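Features Shop Talk Makers Back Issues Subscribe

Magazine > Features > Play and Making

The Quiet Pull of a Good Shape Block
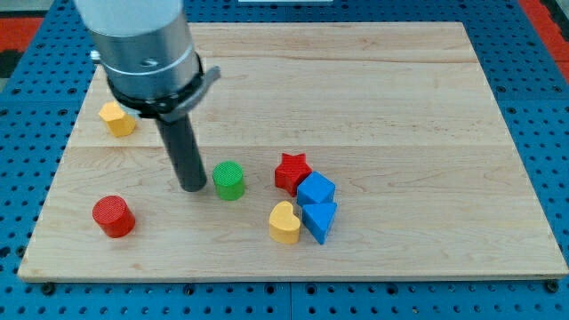
Shape blocks on a pale maple-colored board, the yellow hexagon and red cylinder among them.

By Rakiya Ezeani

I went to Pluvstead in October to write about puzzles and came home talking about blocks. Plain ones! A cylinder, a hexagon, a flat board to put them on. My sister asked me over the phone what the story was and I said "a hexagon, mostly," and then talked for most of an hour.

The Jastero workshop sits behind a tire shop on the east side of town, up one flight of stairs. Osaze Bashir started it nine years ago with a bench, a borrowed saw and a plan to make chess sets. The chess sets never sold. What people kept picking up off his bench were the practice pieces, the little prisms he cut to test an angle or a coat of paint, and one customer bought a bag of them for her nephew without asking if they were for sale.

"I was annoyed," Bashir told me. "I'd spent a month on the knights."

He got over it. These days the upstairs room is all shapes, on shelves, in trays, in old bread tins, and visitors are welcome to take down whatever they like. I did, over and over. There is something so good about setting a hexagonal prism upright. It has six sides to catch the window, and every one of them is a slightly different yellow depending on where you're standing. Turn it a little and they all change places. I have been looking at hexagons my whole life - floor tiles, pencils, nuts and bolts - and I don't think I ever watched one do that before.

The cylinder is a different pleasure. Its side is glossy and deep red and the light slides around it in one piece, but the top has a fine crosshatch you find with your thumb before you see it. Qianru Qin, who does the finishing work, loves that texture and will talk about it for as long as you let her. She grew up with a block set where everything was polished smooth, and she remembers towers sliding apart from the third story up.

Then there's the board, which I almost ignored. It's a big, pale rectangle with the grain running straight across and a seam so faint I took it for another grain line. Put a strong color down on it and the color jumps. Qin tried a white surface one winter and said the yellow pieces looked sick on it. She tried dark walnut too, and lost the blues completely by four in the afternoon.

What do people do with them? Chukwuemeka Aliyu teaches first grade across town and brings his class over twice a year. He doesn't give instructions. Some kids sort by color, some build, and one boy last spring spent the whole visit moving a single block from corner to corner of the board and checking its shadow. Aliyu let him. Afterward the boy drew the shadows, all of them, with no block in the drawing anywhere.

Grown-ups are slower to start. They stand with their hands in their pockets, and then somebody nudges one piece so its edge lines up with the seam (this was me) and has to fix the next one too. I had a return bus at three and caught the one at five-thirty.

I asked Bashir if he'd ever go back to chess. He pointed to a shelf over the door, where a row of knights was gathering dust, handsome things with long serious faces. He says he might paint them. Qin wants them yellow.

The workshop holds its winter open day on Sun 8 December, upstairs, with the boards out on every table. Bring kids or don't. Wear sleeves you can push up, and if you see a hexagon by the window, give it a turn for me.

Contact the editors | Copyright Plokudia Magazine | Back to top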